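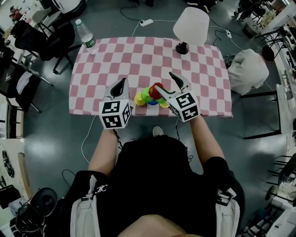 Cups on the checked cloth, between the two grippers.

Right, quick one as I've got a train in an hour and I promised people a write up of the jaw fault. July 2023 will go down as the month I learned to hate a spring.

Short version. The left gripper started closing by itself. Not all the way, and not every time. You let go of the trigger, jaws open like they should, then a moment later they creep back in. On a plastic nesting cup that means the cup pops out sideways and you swear a bit. On a finger it means a nasty pinch, and that was how we found out. Mine. Blue nail, no real harm done.

I'd been blaming the recording side for ages. We had 39 runs where the log said jaws open and the video said otherwise, and I'd decided the two clocks had drifted apart. Spent a whole evening lining up timestamps. Lovely neat timestamps by the end of it, fault still there.

What gave it away was run 1559. Long pause in the middle of it, nothing moving, hands still, and the jaw gap in the log shrinks all on its own. No clock problem does that. So off came the cover.

Inside there's a small return spring that sits over a plastic peg. The peg had worn on one side, so the spring was riding up and catching on the edge of the housing. Sometimes it slipped back down, sometimes it didnt. Depends how you tilt the thing, which explains why it behaved perfectly every time I held it flat to look at it. Grr.

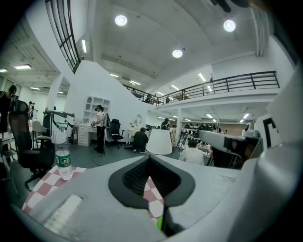

Idalina Gouveia reckons I should have pulled both grippers out of use the minute one of them nipped somebody, and looked for the cause afterwards. She's right. I carried on for six more runs with a plaster on because I wanted the set finished. Silly. Those six are binned now anyway so I gained nothing at all.

Checked the right hand one too. Peg fine, spring fine, but the screw behind the marker holder was loose, so that could easily have been next month's post.

The fix so far:

New peg, printed solid this time instead of hollow. A washer under the spring so it can't climb. And a tilt test before each session — hold it open, turn it on its side, turn it over, wait, see if the gap changes. Takes hardly any time. Lesego Msimang wrote it on a card and taped it to the box, so no excuses.

I also went back through everything since March looking for the same creep. Found it in 27 runs I'd already marked as good. Most of them are the cup stacking ones, wich is annoying as they're the slowest to redo. They've been moved to a seperate folder and nobody is to train on them, me included.

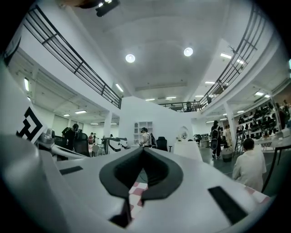

The notch in the gripper body, with the hall behind.

Still to do. I want some sort of stop so the jaws can't shut fully on anything soft, whatever the spring decides. Tried a bit of foam, came unstuck. Tried a stiffer trigger and my hand ached after a short go, so that's out. If you've built something similar and have a stop that lasts, leave a comment, please, drawings very welcome.

Also if you have the same design, take the cover off and look at the peg. You want a clean round edge. If there's a flat spot or a shiny groove, swap it and don't run until you have.

More when the new pegs have had a proper few weeks of use. Off to catch this train.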